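Laundry corner, notebook, March, morning

Continuing from the page of Lucinda. She asked that we write also the small things, so I write them.

Program for today is the same as last time, 40 degrees, short spin. The soft toys from the Goltach play room go in as one load. I checked the labels that I could read. Two of them say surface wash only, these I put on the shelf and will do by hand with a cloth.

Before loading I looked at the door. The glass has scratches and smudges, in thin curved lines. Mavis Whitlock thinks the scratches come from zippers and hard buttons, and I agree with her, because the Kakell overalls were washed here all winter and they have big metal zippers. From now on overalls are turned inside out, please.

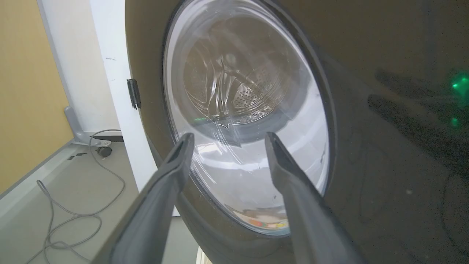 Cleaning of glass: warm water with a little vinegar, soft cloth, then dry cloth. Do not use the green sponge, it makes new lines. I did this at home on my own machine and I am still sorry.

The gasket I want to wipe after every load, also inside the fold. Last month I found there a hair clip and a lot of gray lint. The lint smelled bad after one weekend. After wiping, leave the door open, all the way, not only a hand wide.
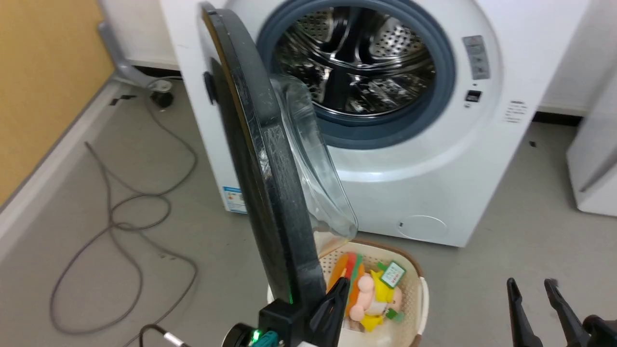 Loading rules which I propose for toys, Lucinda please correct:

Plush toys go in mesh bags, not more than three in one bag. Long paper tags must be cut before, or they become small crumbs in the whole drum. Hard plastic toys do not go in the machine at all, they go in the sink. The basket stays on the floor near the door, so what falls, falls in the basket.

Time: the short program takes 27 minutes on paper. I will write the real time when I have it. Drying on the rack by the window, 19 hours last time for the thickest bear, and his head was still a little damp inside. Maybe spin him two times.

To buy: mesh bags (big size), vinegar, detergent without perfume. The Brestar one made Mavis sneeze.

Open question: when did anybody clean the filter? I do not find it in the older pages. I need a flat tray and old towels for it, will ask Thibodeaux downstairs for the tray.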